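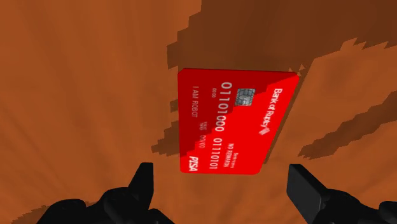 Vol. 15, No. 2

Home Issues Fiction Reviews Submit
Reading time: 2 min

ACCEPTANCE CRITERIA

The license for Trotirel Household ran for one evaluation period and could be extended once, in writing. Parveen Pathirana had used up the extension by November. Her report on the package was due at Grillenar at nine in the morning, and section four, Thin Objects, was blank.

Trotirel was sold as a room in a box. The buyer received a simulated apartment, a simulated arm, a library of things for the arm to pick up, and a scoring module that said how well it had done. The brochure listed 2000 objects. Parveen had loaded the bank card because it was the hardest of the rigid ones. The name on it was I AM ROBOT. Along one side it said NO REWARDS.

She ran the card task as a batch of 15 trials and read the log.

"Fourteen successes," she told Rostam Bahrami, who had the other desk.

"And the last one?"

"Null."

"Null is a fail."

"Fail is a fail. Null has its own code."

She looked up the code. It was 3346, and the manual defined it as "outcome declined." There was no further entry. She wrote to Trotirel support and received a reply from Vinzenz Widmer within the hour. He asked for the seed, the build number and the shadow resolution. She sent all of them. The shadow resolution was set to low, as it had been on delivery. 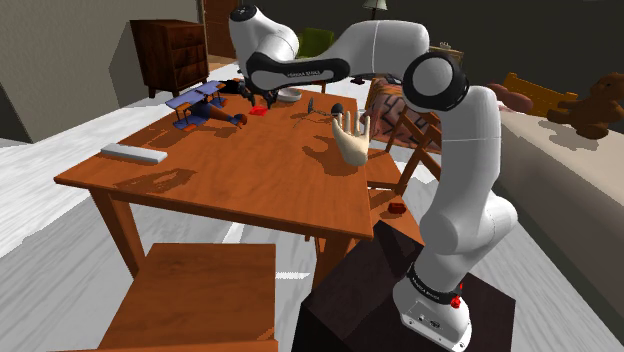

Widmer called at four. He had a flat voice and kept his keyboard going while he talked.

"I've reproduced it," he said. "The planner finds a valid grasp. It scores the grasp. Then it doesn't send the command."

"Why not?"

"The scoring module has a field for expected reward. Every object has a value in it. On the card somebody typed the value as text."

"What text?"

"I think you can read it from where you are."

Parveen enlarged the window until the white capitals went soft.

"It can't read the texture," she said.

"No. It reads the field. The artist filled in both, to match. Shiuli Howlader. She left for Salminen two years ago."

"Then it should return null every time."

"Correct," Widmer said. "It should. I have no explanation for the fourteen."

He offered her a patch. It would set the field to one and the code would stop appearing. She asked whether the patch would change any other result, and he said it would not, and then that he would have to check.

Rostam had put his coat on. He stood behind her chair while she reset the room and started trial one again, at normal speed, with the log open beside it.

"What are you putting in section four?" he said.

She typed the number of trials and the number of successes. In the column for remarks she entered the code, and after it the manual's definition, in quotation marks. The arm finished its homing routine and the log printed a line, and she waited for the next.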